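Open day draws a crowd to Brendirach robot lab

Visitors to the Brendirach training centre got a close look at how a two-armed robot learns its way around a building when the centre held its open day in September.

The doors opened at 10 am and the first of the demonstrations was full within minutes. In all, 288 people came through, including two classes from the local high school. Groups were kept to 19 at a time so everyone could see the screens.

Most of the day was given over to Ene, the centre's software robot. Ene has two arms, a gripper on each and a wheeled base, and it practises in computer-made hallways before any of its programs are tried on a real machine. Staff have built 44 of these hallways so far, with different walls, floors and furniture in each.

"We change the colours and the layout on purpose," said Bianca Bogdan, who runs the simulation group. "If it only ever saw one corridor, it would be no good in the next one."

Ene completed 1,920 practice runs in the month before the open day. Visitors were shown a handful of them, then invited to try steering the robot themselves with a hand controller. Getting down a narrow corridor with both arms stretched out was harder than it looked, and several people clipped a wall - one of the teachers managed it twice.

Oi-ling Fu brought her two sons from Patetti, an hour's drive away. She said the boys had expected to see metal arms and were a bit let down at first, but they went back to the end of the line for a second turn.

A smaller session in the afternoon covered Lollivo, the centre's program for apprentices who want to work in automation. Applications are open now, and the forms are at the front desk. 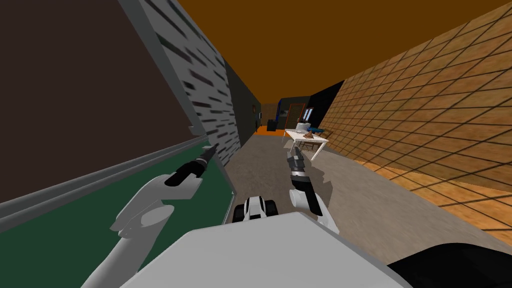

The centre plans to hold another open day in autumn, with longer turns at the controls and a later closing time.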